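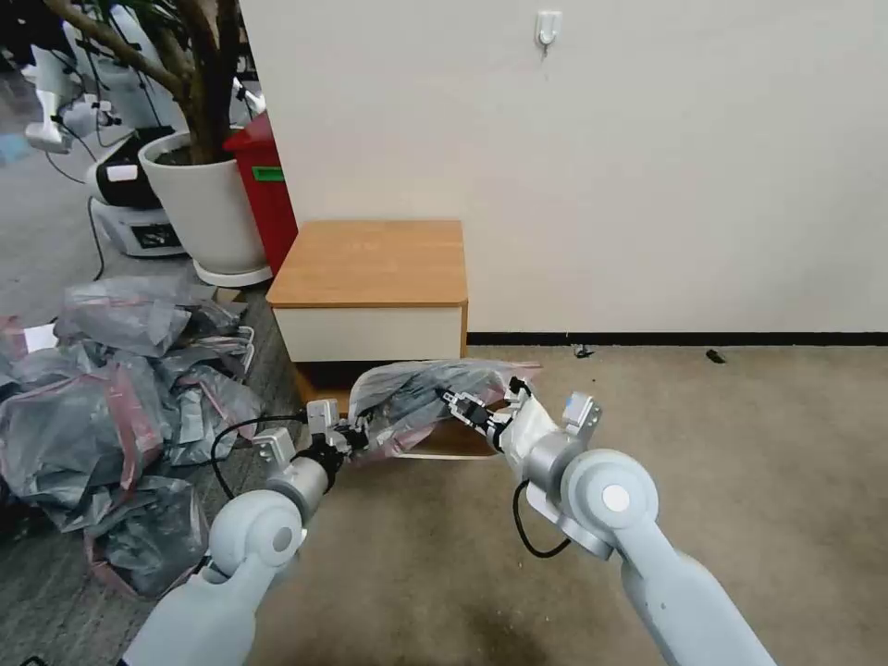
图1 双臂持袋,位于矮柜前方,头部视角

工单号:1436
项目:Brirnimance 双臂操作软件栈
模块:感知(薄膜分割)/ 任务规划 / 双臂协调控制
优先级:中
提交:Wevport 现场组
处理人:Omar Sfeir
状态:修复已合入,待回归

问题现象

执行“取袋—撑口—放置”任务时,规划器在撑口阶段反复退回到“重新抓取”节点,日志持续输出 EDGE_LOST(LEFT)。单次任务最多重试 30 次后超时退出。急停未触发,关节驱动无报警,两侧夹爪的力反馈读数均在正常区间。

复现条件:目标为半透明灰色塑料袋,袋边带粉色或红色;地面为米色地毯;左侧地面有同类袋子成堆。换用不透明布袋后现象消失,连续执行未见一次误退。

初步排查

1. 时间同步。头部相机与关节状态话题的时间戳偏差稳定,没有漂移。排除。
2. 手眼标定。重跑标定脚本,重投影误差与上次记录一致。排除。
3. 夹爪控制。单独回放夹爪轨迹,闭合到位信号正常。排除。
4. 分割掩膜。离线回放 rosbag,袋体掩膜在双臂相互靠近时分裂成两块,左块被并入地面那堆袋子的实例。左侧边缘跟踪点随之跳到袋堆上,位置突变 109 mm,超过跟踪器门限,于是报边缘丢失。

第 4 项可稳定复现,后续分析以此为准。

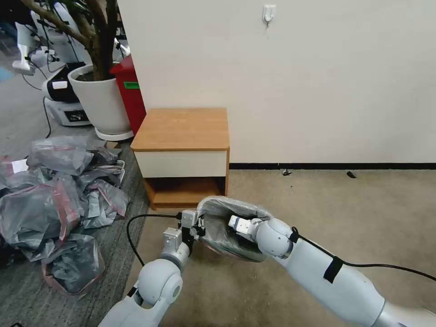
跟踪点跳变之后,协调控制器的反应也有问题。它把左侧目标位姿直接替换成新的跟踪点,没有核对夹爪是否仍处于闭合状态。按设计,夹爪闭合且力反馈大于阈值时,应以正运动学算出的指尖位置为准,视觉只用于修正未抓持的一侧。查提交记录,这条优先级判断在合并 Kauppinen 分支时被覆盖,冲突解决时保留了旧版 fuse_contact_state()。

右侧另有一个次生问题。夹爪进入袋口后,指尖被薄膜遮挡,感知模块把遮挡判为目标消失,置信度降为零。规划器收到零置信度后不区分“遮挡”和“丢失”,统一走重抓分支。两个问题叠加时,左右臂会交替请求重抓,行为树在两个子节点之间来回切换,从日志上看很像死锁,但进程本身仍在正常调度。

临时处理

现场先将 tracker.gate_mm 调大,误退次数减少,但边缘真正滑脱时检出变慢,不建议保留。该参数已还原。

另试过缩小感兴趣区域,把左侧地面裁掉。此法对矮柜前方的操作有效,左臂需要从袋堆取袋时则无法使用,只能作为调试手段。
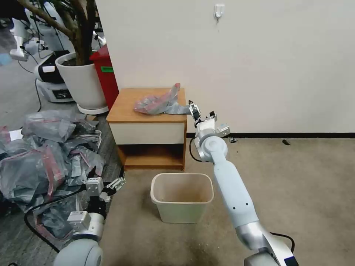
放置阶段单独看。袋子搁在柜面上时,末端扭成细条的部分经常不在掩膜之内,松开判定依据的是掩膜与指尖的距离,结果会在仍有接触时给出“已释放”。规划器随后下发撤臂指令,袋子有被带动的风险。此处改为同时检查夹爪开度与力反馈,两项都满足才允许撤臂。

放置位姿由柜面平面拟合得到。木色柜面与白色抽屉面板的分界清楚,平面拟合没有发现问题。矮柜前的米色废纸篓与地毯颜色接近,深度图上轮廓完整,碰撞地图已正确写入,规划轨迹无交叠。

修改内容

a. 恢复接触优先逻辑:夹爪闭合且力反馈有效时,屏蔽该侧视觉边缘的位置更新,只记录不采用。
b. 感知消息新增 occluded 标志位,规划器收到后原地保持,最长 80 个控制周期,超时再进入重抓。
c. 实例关联增加抓持约束:与指尖相连的掩膜不得与地面实例合并。
d. 释放判定改为开度与力反馈联合条件。
e. 行为树日志增加重抓请求来源字段(LEFT / RIGHT / PLANNER)。

其中 b 项涉及消息定义变更,Cellance 侧的可视化插件须同步重新编译,否则订阅端会报 MD5 不匹配。

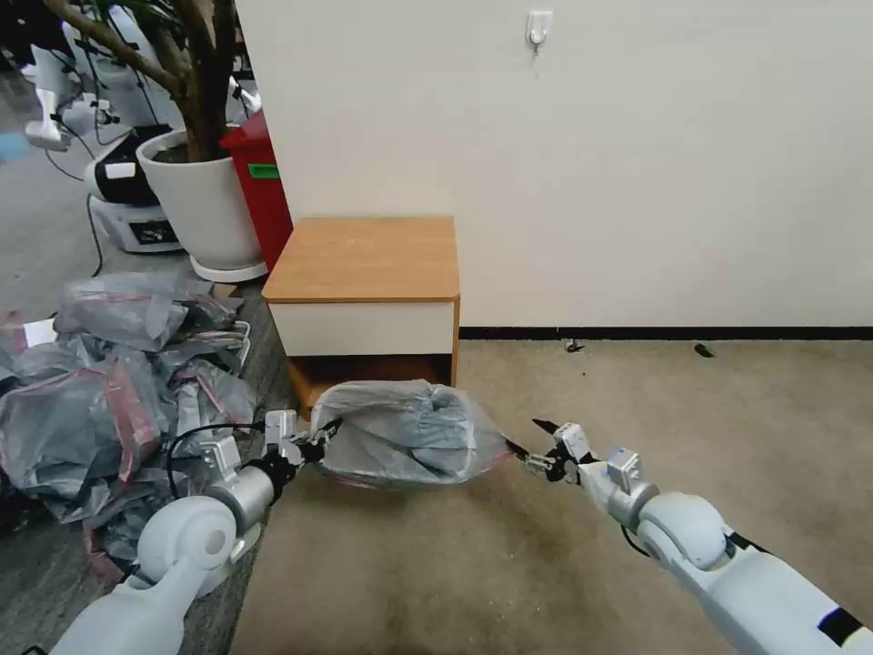
验证记录

仿真:薄膜模型刚度偏高,掩膜分裂在仿真中不出现,因此只验证了 a、d 两项的状态切换,结果符合预期。

回放:用原始 rosbag 重放故障段,左侧跟踪点不再跳至袋堆,EDGE_LOST 未再输出。c 项单独关闭后故障重现,说明关联约束是必要的。

实机:双手横向拉持袋子两端的工况已列入用例,需重点观察袋体两端扭结处的掩膜连续性。袋内有深色内容物时,分割网络可能把内容物判成独立实例,该情况另开子工单跟踪,不在本单范围内。

遗留事项

- 保持时长目前写死在配置文件里,应改为随任务阶段设置。
- 合并脚本需对 fuse_contact_state() 增加单元测试,防止再次被覆盖。
- 地毯上的深色小碎屑偶尔进入障碍物列表,不影响规划,暂缓。
- 9 月版本发布前完成全部用例回归,通过后关闭本单。

最后更新:8月21日 星期五,Omar Sfeir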